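Home Log Parts Wiring Downloads Contact

Search the log Go

November
Posted by: Bench 2, Bukbridge shared workshop

Retamal build, lid fastening, first sessions with both arms

Carried over from last entry: shoulder bases re-bolted to the front table. Spacing is now 468 mm center to center, measured with the long rule between dowel holes, and the number in the Fendon config has been changed to match. The old value was still in the calibration file as well as the main config. Anyone pulling the repo before this entry needs to edit both or the arms will disagree about where the middle of the table is. The symptom is a box that gets twisted during handover, with neither arm reporting a fault.

Goal for this stage is unchanged. One arm holds the gray junction box, the other picks up the cordless driver, fits the bit to a lid screw and runs it in. Everything stays on the front table. The back table is storage and is outside the allowed volume for both arms.

Order of work:

1. Box pickup and handover between arms, driver parked.
2. Driver pickup, no box.
3. Both, bit to screw recess, motor off.
4. Motor on.

Steps 1 and 2 are running. Step 3 has been tried and is not repeatable yet. Step 4 not started.

Handover

The box is short compared to the fingers, and the grip force needed to hold it still is larger than I had assumed. At the old current limit it rotated about the finger axis whenever the second gripper touched it. Raised the limit on both sides in small steps until the rotation stopped, then took it one step further. Motor temperature after a full session was acceptable. The limit lives in the tool file, so it follows the gripper if arms get swapped.

Approach direction matters more than force. If the second gripper comes in level it pushes the box through the first gripper's fingers. Coming in low and closing on a corner works better. The corner grip leaves most of the lid clear, and we need that for the driver later. It does make the box pose less predictable, so the pose has to be measured again after every handover. Fendon now blocks the next move until a new pose has been written.

Tried a faster handover with the overlap time cut down. The first arm opened before the second had settled and the box landed on its edge. No damage. Overlap put back.

Jaw approach to the box on the table is also slower than it needs to be. The fingers come down almost closed, then open at the last waypoint, left over from when we were picking up small parts with the same routine. Will give the box its own routine.

Driver pickup

The driver is awkward. The rubber grip panel is the obvious place to hold it, but a grip there puts the fingers where they cover the part of the body we want to see, and the rubber gives enough that the bit direction wanders. Gripping lower, at the collar end, holds the bit line much better. The drawback is that the torque collar can turn under the fingers. It needs to be set by hand before the session and checked at the end. Wrote the collar check into the start sheet.

Pad liners are the ridged ones from Rustano. They hold well on hard plastic and pick up dust quickly. Wiping them with alcohol between sessions made a noticeable difference to slip on the box and little difference on the driver. The smooth liners are in the drawer under the printer if someone wants to compare. I have not.

Opening width is set to 86 mm for the driver approach, measured between the pad faces. Any less and one finger clips the body if the driver was put down a little off angle. Any more and the outside of the finger gets close to whatever else is lying on that side of the table.
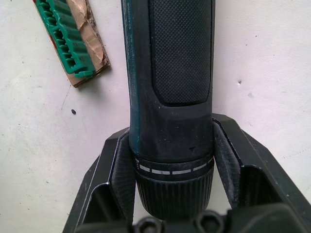
Wrist view, driver in the fingers.
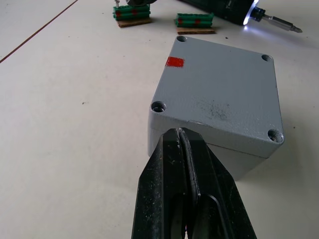 Wrist view, jaws at the front of the box. 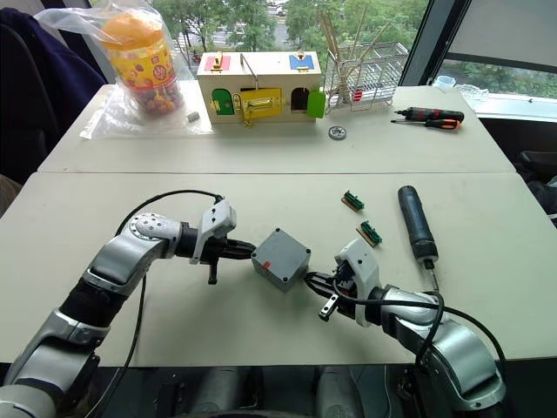
Both grippers on the box.

Pose estimate

The box pose comes from the recesses in the lid. The fit is good when every corner is in view and gets worse fast when a finger covers one. With a corner missing the solver sometimes picks the solution rotated by a quarter turn, which is a legal answer for a square lid. It cannot tell the difference from the holes alone. The red mark is there to break the symmetry and the solver now uses it as a fifth point. After that change the quarter-turn error did not come back during the session. It could still happen if the mark is hidden, so the code refuses to continue when it cannot find red anywhere on the box.

Exposure has to be locked on both wrist units. With auto exposure on, the white table pulls everything down and the recesses merge with the shadow at the lid edge. Locked values are in the camera section of the config under the gripper serials. Do not copy left to right, the two units are not the same gain.

The driver's front light is a separate problem. When it is on and pointed across the table it lifts the local brightness enough that the threshold fails near the bit. Options are a per-region threshold, a strip of tape over the light, or finding out whether the light can be disabled without opening the housing. Tape first.

Daylight from the window is the other variable. Morning results and late afternoon results with the same locked exposure do not match. Lowering the blind helps a bit. A proper fix is a lamp over the front table that is bright enough to dominate. Added to the list.

Bit to recess, motor off

Seven attempts logged. The bit reached the recess on two of them. The rest landed on the lid next to it, always to the same side, so this is an offset and can be calibrated out. Suspect the tool transform for the driver, which was measured with the driver held by the rubber panel and never redone for the collar grip. Second suspect is the bit itself. It has some play in the holder and I can move the tip by hand without the shank turning.

Procedure for redoing the transform: touch the bit tip to the steel pin at the table corner from several wrist angles, save each pose, run the tool fit, look at the residual. If the residual is worse than the play in the bit, the grip has moved and the whole set is no good. Repeat with a fresh pickup.

Compliance on the holding arm was left at the default for these attempts. With the default it gives way when the bit presses down and the recess moves off the axis. Stiffer on the vertical only is worth trying. Stiffer on all axes made the handover jerky in an earlier test and I would like to avoid going back to that.

Cabling

The loop at each wrist is long enough for the full roll range and too long for everything else. At the far end of the handover move, slack on the left side can come near the box. It has not caught so far. Plan is a clip partway along the forearm and a shorter loop past it. Check the roll range again after fitting, with the motors off, turning by hand.

Table seam

The seam between the front and back tables is now in the collision model as a hard limit plus a margin. Previously it was only the back edge of the drawn workspace and Fendon allowed the elbow past it during some recovery moves. Anyone using the back table during a run still needs to tell whoever is at the stop button.

To do

- Redo driver tool transform with collar grip
- Separate pickup routine for the box
- Tape on driver light, repeat threshold test
- Forearm clips, both sides
- Lamp over front table
- Vertical-only stiffness on holding arm
- Order spare bits, same length as current
- Delete old base spacing from the calibration template so it does not come back with the next fresh install

Config and logs for this entry are on the shared drive in the Retamal folder. The run with the dropped box is in there too, under rejected. Stop button battery was changed at the end of the session. Arms are parked, power off at the wall.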